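How many hours should I practice stitches before the October practical?

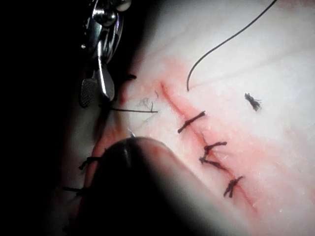

I've put in 80 and my knots still slip. My roommate has started leaving the kitchen when I get the thread out.

Asked by Nele M., 2 June 2021

Pascal Wendt
Stop counting hours. Do 2 short sessions a day and quit when your hands get sulky. Slipping knots usually mean you're throwing both halves the same way – alternate them.

B. Teuber
What Pascal said. Also check your thread, mine was junk.

gudrun_h
I failed mine and now do billing. Nice chairs.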